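Utivard | Projects | Notebooks | Inventory | Log out

Shabalala bench, teleop notes, December

Started 2 pm. Snack sorting task, both arms driven from the leaders. Goal for the afternoon was 21 usable demonstrations, same instruction string for all of them: sort the snack bags into the bins. Kathleen Coughlan driving, me on the keyboard marking start and stop.

Homed both followers before the first take. Right gripper came up with a small offset again, so I re-zeroed it with the fingers closed and saved the new value over the old one in the bench config. The left one was fine. Lag on the left wrist feels the same as last week, noticeable on quick rotations, tolerable if the operator slows down before the grasp.

Grasping notes. The bags are the hard part. Coming straight down on the middle of a bag pushes the air to the ends and the fingers slide off. Kathleen gets a better hold by going for the crimped end seam with the gripper rotated in line with it, then lifting a little before moving sideways. I asked her to keep that approach for every take so the policy sees one strategy. Overlapping bags: take the top one first, always. If two come up together, put both down and regrasp, and leave that in the recording.
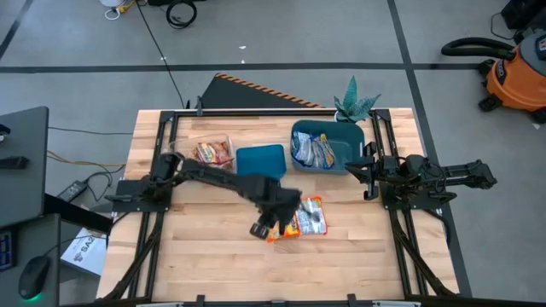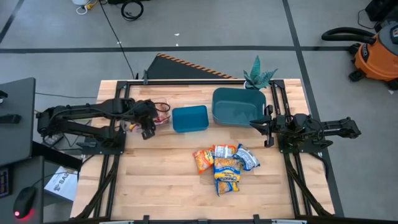 Table from the head view at two points in the session. First: left gripper over a bag, others standing in the green bin. Second: five bags in a pile in front of the two teal bins.

Bin placement is still by eye. I want variation in position, but a bin too close to the right gripper leaves no room to open the fingers. Need a keep-out line on the table or a check in the reset script.

Count at the end: 20 recorded, 19 kept. The one I threw out had a pause in the middle while Kathleen reseated her hand in the left leader, long enough that trimming would leave a jump in the joint angles. One short of target. Stopped there, since the operator's wrists matter more than the number.

To do:
- log the gripper offset at every homing, automatically
- ask Plidadach about the wrist lag - firmware or our loop rate?
- replay 2 takes open loop and compare end poses
- try a take with the arms swapped for the far bin

2 comments | 0 shares

Recent entries
Leader arm counterweights, second attempt
Prudamstead gripper pads, wear check
Timestamp drift between head and wrist streams
Reset script: notes for whoever edits it next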